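4.2 Cap lots and torque measurement

The closures for the second test series were bought from Colta, which molds them by compression in white and natural color. We asked the supplier to send the caps from one mold only, but in the lot which arrived we found two different cavity marks, so we separated them before any measurement. From the full lot of 3,389 caps, we took 200 caps for the torque test and kept the rest closed in the original bags. The liner in all of them is the same soft type described in Section 3.

Every cap was applied by hand spindle on a clean bottle neck and left for one night at room temperature. After this rest the opening torque was read on a Poleck bench meter, which holds the bottle by the shoulder and keeps the highest value on the display. The operator turned the cap in one slow movement. When the hand slipped or the bottle moved in the clamp, the reading was thrown away and the cap was not used again, because the tamper band was already broken at this moment.

It was observed by Meesuk that the caps with cavity mark B open more easily than those with mark A. We confirmed this in our own lot, but the difference is small compared with the spread inside each group. Tavares explains a similar effect by the cooling time of the mold. We could not verify this explanation, as the supplier does not share the cycle data of single cavities. For the discussion below, the two groups are therefore kept apart in all tables, also where the results are almost equal.

The leak test was done on 80 filled bottles from the same lot, laid on their side for 21 days. The bottles were filled with colored water to the normal fill line. A bottle was counted as leaking if the paper under the neck showed any stain, even a very light one. This rule is more strict than the one in the Ziten method, where only a visible drop is counted, and the reader should remember it when our values are compared with older work.

One more point concerns the storage of the caps. In March, the first bags stood near a window and some caps at the top became slightly yellow. We removed these bags from the study. All later bags were kept in a dark cabinet, and the weight of ten caps from each bag was checked before use. No change of weight was found that is larger than the error of the scale.

The bench work with caps and bottles was done in the laboratory of S. Marinho. Figure 4 gives a view of a white work table with a gray robot arm.

Figure 4. White table and gray robot arm in front of a pale gray wall. 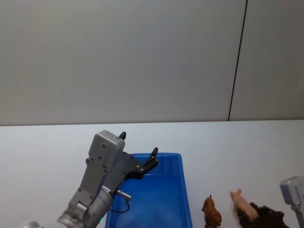
4.3 Effect of neck finish on opening torque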